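Chopstick Rental Plan Leaves Mundden Diners Unconvinced

A plan to replace throwaway chopsticks in Mundden's restaurants with washed and returned pairs is due to start in July, and the company behind it says the town will hardly notice the change. Several restaurant owners have already noticed the price.

Tridoveo, which already rents out cups and plates for outdoor events, wants to supply reusable chopsticks to takeout counters and small dining rooms. Customers would drop used pairs in a bin at the counter. A van would collect them, take them to a washing plant in Mornitz, and bring clean ones back.

The company claims its trial kept 3,597 disposable pairs out of the trash. It has not said how it reached that number. Asked whether it was a count of pairs handed out or an estimate based on past orders, a Tridoveo spokesman said the full method would be published "in due course." The trial covered 6 restaurants, and the company would not name them.

Gunnlaugur Dalsgaard, the company's regional manager, said people had been won over quickly. "They pick them up, they eat, they put them in the bin. It is not a complicated request," he said.
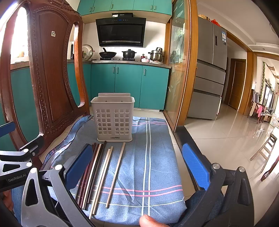

Chopsticks laid out on a blue plaid cloth.

Murray Sutherland, who runs the noodle counter Jaber near the bus station, said he had heard that kind of talk before. He bought his own reusable pairs a few years ago and washed them in the kitchen with everything else.

"I lost half of them by the fall," he said. "People walk off with them. I don't think they mean to steal, they just walk off. So who pays for that? Read the contract. I do."

The draft contract, seen by this site, charges restaurants for every pair that is not returned, after an allowance of 5 percent. It also ties them in for 9 months, with no way out if the collection van does not show up on time.

Then there is the matter of the van itself. Tridoveo's leaflet calls the service "greener from the first bite" but leaves out the fuel burned on the drive to Mornitz and back, and says nothing on the hot water used at the plant. Dalsgaard said those figures were being worked on.

The town has not offered money toward the plan and has not been asked to approve it. Restaurants can sign up through the company's website. Sutherland said he would stay with paper-wrapped disposables until he saw the numbers.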